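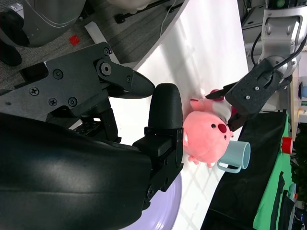
Gripper says "object held" when nothing is in it. Two arms, only the left one does it

Asked 7 Apr 2026 in Arms and Grippers
Tags: gripper, false grasp, two-arm, safety stop

We run a two-arm tabletop setup that picks up household stuff and soft toys and hands it from one side to the other. The left gripper has started reporting a good grasp on closing even when it has closed on air. The arm then carries on as if it had the toy and goes to the handoff spot, and the right arm, which does have something in it, gets bumped.

Last week it did this 17 times in a run of 136 picks. On one of those the two grippers made contact hard enough to trip the stop on the right arm. The left arm did not stop. That's the part I don't like.

What I've done so far:

Power cycled everything. No change.
Ran the open/close calibration from the Flasetti control panel. It passes every time, and I no longer believe it when it says so.
Swapped the two grippers' cables at the controller end. Fault stayed with the left gripper.
Lowered the grip force from the default. It got a little better, then went back to how it was.

Support at Plurine (they sold us the grippers) told me it's "most likely lighting." The grasp check doesn't use a camera. It uses finger position and motor current. I pointed this out and was sent the same paragraph about lighting a second time.

The wrist camera view of the left gripper is at the top. Fingertips are close together there, toy is with the right arm. Has anyone seen this and fixed it, as opposed to having it go away for a while?

Chantal Caron

3 answers, sorted by votes

Answer 1 (accepted)

I don't buy lighting either. I also don't buy that the calibration tells you anything, so you're right to be suspicious of it. On most of these linkage grippers the routine just drives to the two hard stops and checks that it got there in time. A gripper with a sloppy joint will pass all day long.

The grasp check is usually "fingers stopped before fully closed, and current went up." Two things can fake that on an empty close. Either the fingers meet early because a joint has play and the tips come together slightly off line, or something in the linkage binds before the end of travel. Your force setting would change how often it happens without fixing it, which matches what you saw.

What I would do, with the arm powered down and locked out (not just paused):

1. Put a paint marker line across each screw head on the finger plates and on the big pivot bolt. Run 100 empty closes. Lock out again and look at the lines. If one moved, there's your problem.
2. Hold the finger and try to wiggle it sideways. Compare with the gripper that works. You are after a difference between the two, so don't worry about some absolute number.
3. Check the linkage for fuzz. Plush sheds like crazy and it packs in behind the plates where you won't see it from the front.
4. Log the finger position at the moment it says "held." If the bad ones all bunch up at nearly the same opening, it's mechanical. If they're scattered all over, look at the current sensor.

Do number 4 first if you can, it costs you nothing.

As for the left arm not stopping, please treat that as a separate fault. Even if the gripper gets fixed tomorrow you still have two arms sharing a table where one can trip and the other keeps going. Both stops should be wired in one chain. I would not run it with anyone's hands near the table until that's sorted out.

Saeed Alipour

 Comment from Chantal Caron: Logged it. The false ones are all within a hair of the same opening. The marker line on the pivot bolt had moved after the 100 closes, the small screws hadn't. Tightened it, put threadlocker on, and I've had no false grasps since, but I'm not calling it fixed until I get through 500.

 Comment from Saeed Alipour: Good. Check the torque in the manual before you trust "tight." Too tight on a pivot and it will bind, and you're back where you started with a different cause.

 Comment from Chantal Caron: Manual gives a torque for every screw except that one. Asked Plurine. Waiting.

 Comment from Saeed Alipour: Of course it does. And the stops?

 Comment from Chantal Caron: They were on separate circuits. Beaudoin did the install and the drawing shows them on one. Hands-off until they come back and rewire it.

Answer 2

Had the same symptom on ours and a firmware update cleared it up. Go to the latest and do a factory reset. Worked for me.

Thérèse Bélanger

 Comment from Sachiko Yokoyama: Which gripper, and which version to which version? A factory reset also wipes the force and speed limits on a lot of these. I wouldn't tell somebody who just had two arms hit each other to do that without writing the limits down first.

 Comment from Thérèse Bélanger: Don't remember the version. It was a Flumirska gripper. It's been fine since.

Answer 3

Not a full answer, but I'd question whether you should be relying on the gripper's own "held" signal for a handoff at all. It's one yes/no from the same part you're trying to check up on. We added a second test: after the close, lift a little and compare the wrist load to the empty value. It's slower and it isn't great with light toys, where the reading is mostly noise, so don't let anyone sell it to you as the cure. It did catch some bad picks that the gripper had sworn were fine.

I'd also have the right arm wait for a clear handoff zone before it moves in. Ours used to go on a timer, and whoever set that up assumed the first arm would never be wrong.

Colleen MacDonald

 Comment from Chantal Caron: Ours is on a timer too. Changing that.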